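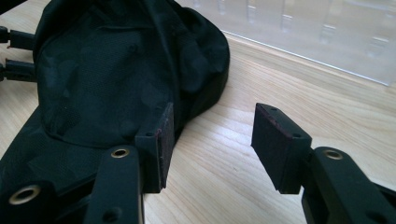 How many demonstrations should I collect before the first training run?

Start with 200 for a single task, train, and look at the failures before recording more. Going straight to 1,000 mostly buys you the same start pose over and over.

Thilini Herath
Depends on the object. Rigid parts need fewer. For anything made of cloth, re-crumple it between takes – and move it, too. We kept two operators on each task, as one person's approach angle gets baked into the policy. Trim the idle part at the start of each episode.

Pluvel
what gripper width range are you logging? had bad calibration once and lost the lot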